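About Bandale

Bandale is a small school for people who want to write novels. We teach evening classes, run two residential weeks a year and read manuscripts for writers who are stuck. We don't publish books and we don't act as agents.

The school was started by Kerubo Nzioka and Tadeusz Tokarz, who had both worked as editors and kept seeing the same problem: a strong opening, then a long middle where the writer had lost sight of what the main character wanted. Their first course was one term long and dealt only with middles. We still teach it every January, under the name Himer, and it still fills up first.

How we teach

Most of our courses last 18 weeks. You bring a draft, or the start of one, and work through it chapter by chapter with a tutor. Every student gets written notes on up to 80 pages. We ask you to read other people's work as well as your own — it is slow at first, but most students say it helped them more than the lectures did.

We don't use a fixed plot template. Some of our writers outline everything, others find the story as they go, and our tutors include both sorts.

Who we are

Kerubo Nzioka — general fiction, head of teaching
Tadeusz Tokarz — historical fiction, manuscript reading
Stamatia Drakos — crime and suspense
Tin-yau Au — science fiction and short stories
Bartosz Borkowska — admissions, bursaries and the library

The library holds 200 books on the craft of writing, and current students may borrow two at a time. Past students can use it for reading on the premises during office hours.

Fees and bursaries

Fees are paid by the term. A manuscript reading without a course costs £89 for the first three chapters and a synopsis. Bursaries are open to anyone on a low income, and you apply with the same form as for a place. Please write to Bartosz if you would like the form in large print.

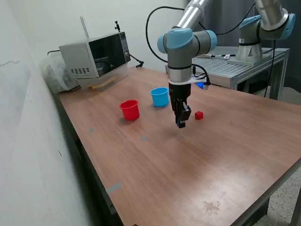
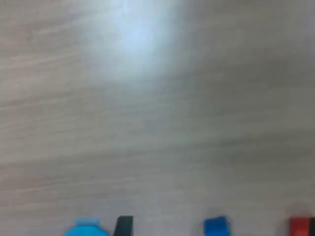

Tabletops with a wood-grain finish

Enquiries are answered between 10 am and 4 pm in term time.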